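Tuesday, January 21, 2020

I could not sleep well, because I was thinking about the Druvau vase.

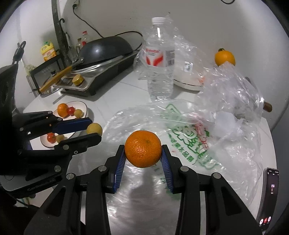
It is from the Rellstead series, limited to 257 pieces, and on the base is written number 114. Fahad Jatoi wants 181 dollars for it. He wrote me again this morning and says another collector is asking too. Maybe it is true, maybe not. The glaze is a deep green, with two herons on the neck, and the painter's mark is a little weak. I compared it with my Khúc bowl for one hour. In the evening I offered him 160 and the small Nollex jug. Now I wait for his answer.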